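Durkotico Urkley Training Goal, full size

The Urkley is a freestanding soccer goal for club training grounds and school fields. It has the same mouth as a match goal, and two adults can move it on the fitted wheels. The net is included.

The posts and crossbar are one profile all the way round, so a damaged section can be swapped without buying a new goal. Order spares by the letter stamped inside each joint. 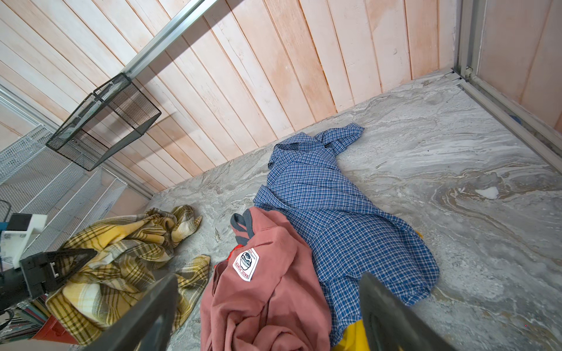 The net hangs from plastic clips that slide into a channel at the back of the posts. There are no hooks. Clips do go missing over a season, and a bag of 400 is sold separately for clubs with several goals.

Wheels are puncture-proof and fold up when the goal is in position. Do not leave the goal standing on its wheels during play – lower it fully and fit the anchors first.
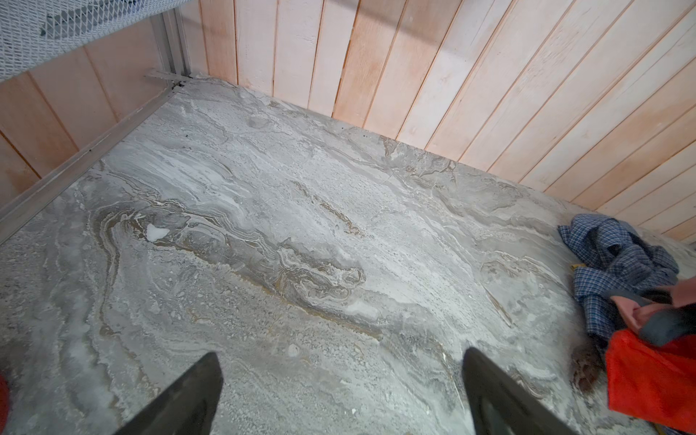

On grass, use the screw anchors supplied. On artificial turf, use the Vasiliu ballast bar, which fills with sand through a cap at either end. The bar is an extra and has to be ordered with the goal, as the rear frame is drilled to suit.

Check the anchors before every session and the joint bolts once a month. The bolts need a 6 mm hex key.
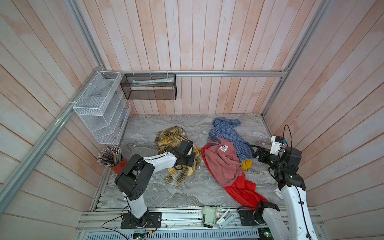
Goals are made to order. We start a new batch in May, ahead of preseason, and orders placed after that go into the next one. Delivery is to the curb, so please have people on hand to unload.

Paraschiva Dobre handles club and school orders and can quote for pairs. Old Drutau nets fit this goal, but the Drutau clips do not.
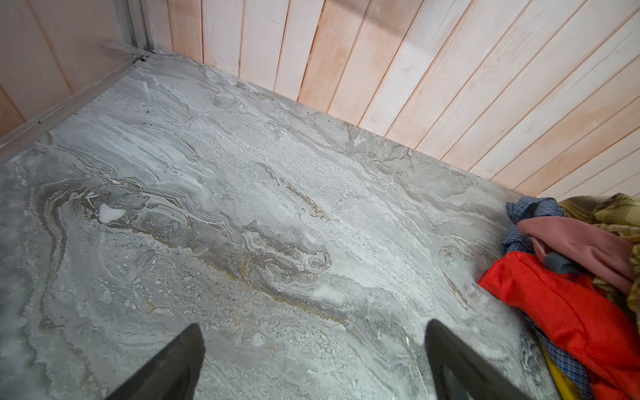
Ordering codes

Goal with net and screw anchors: UR 3000
Vasiliu ballast bar: VB 3000
Net clips, bag of 400: NC 400
Replacement net, white or green: on request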